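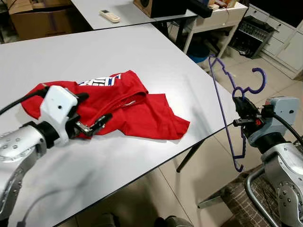
Getting the house ready when a titled guest is coming to lunch

Posted 16/06/2023 in Home and Table

I've had three letters this year asking much the same thing, which is how on earth you get an ordinary house ready for somebody with a title. One reader in Corkel is having her late husband's bishop to lunch after the widows' service. Another has a paramount chief coming through on a family visit, with his wife and whoever else is in the car, and the third is giving afternoon tea to a governor's wife who went to school with her sister. I'm no protocol officer, but I did cook for the guest house at Gorero for a good many years (we had the lot through there, kings and consuls and one very hungry archdeacon) and I've written down what I remember.

Ring the office first

Every titled guest has somebody who looks after the diary, and that person will be delighted to hear from you. Ask what the guest eats, what the guest doesn't eat, how they like to be addressed at the door, and how many are travelling with them. Then cook for more than the number you're told. Drivers and aides get hungry too, and a big tray of savoury rice or a second chicken pie never goes to waste in my house.

Ask about seating while you're on the phone. Some traditional rulers must have the highest chair in the room, or one nobody else has used that day, and some would like their wife right beside them where others have her seated with the women of the house. It varies from one palace to the next and even from one family to the next, so please don't go by what your cousin did in 1990-something. My friend Asuka Minami once moved a dining table out to the verandah at ten in the morning over exactly this, and says she'd have given anything for a five-minute call the day before.

The good chair

If you have one handsome armchair, give it a proper going-over a few days ahead. Vacuum down the sides, wipe the timber arms with a barely damp cloth and dry them straight away, then a little beeswax polish, buffed until your elbow complains. Do leave it a couple of days before anyone sits in it! Heavy embroidered robes and fresh polish are a dreadful combination and I still go red thinking about a certain cream sleeve.

A low chair can be brought up with a firm cushion, though have a sit in it yourself first. You want feet flat on the floor and no wobble. Check the legs as well, turning the screws up tight.

Silver, brass and the big platter

Brass trays come up nicely with half a lemon dipped in salt. Rub gently, rinse in warm water and dry at once or you'll get spots. Leave lacquered brass alone except for soapy water. For silver I line the sink with foil, shiny side up, and put in a good handful of bicarb and very hot water, and the spoons go in for a few minutes as long as they touch the foil. Keep hollow-handled knives out of it, and anything with stones or dark decoration you're fond of.

Do all this on Wednesday for a weekend lunch and wrap the pieces in old pillowcases. Tired people drop platters.

Tablecloths

Iron white damask while it's still a touch damp, wrong side first, and hang it over a door on a thick towel overnight so you don't get a fresh crease down the middle. For an old tea stain, soak in cool water with a spoonful of laundry soaker, following the packet, and be patient with it. Never iron over a stain you're hoping to shift, the heat sets it.

Food that can wait

Convoys run late. I've known lunch at one become lunch at half past three, with speeches on the lawn in between. Choose things that don't mind: a slow-cooked lamb shoulder, jollof or pilaf held in a low oven under a damp tea towel and a lid (check the towel hasn't dried out), cold poached fish kept in the fridge until the gate opens. Keep hot food properly hot and cold food properly cold and don't be tempted to leave the chicken sitting out looking pretty. Dress salads at the last minute.

Tomás Veloso, who ran the pantry at Gorero before me, always set aside a covered plate for whoever was on the gate. I've kept that up.

Hands, water and the small towel

In plenty of homes a bowl and jug are brought to the guest before eating. Use lukewarm water, a clean small towel for each person, and have someone steady carry it. A slice of lime in the bowl is lovely, but ask first if you're unsure.

What not to ask

My mother's rule was no ages, no money and no "how long have you had the job". People of rank are asked those things all day long by strangers with microphones. Ask about the road, the rain, the grandchildren, or whether they'd like another spoonful. And if a photographer turns up with the party, offer a cold drink and show them where to leave their bags, well away from the kitchen door.

Next month I'll do fruit cake for a crowd, so that those of you baking for October can get the fruit soaking in good time.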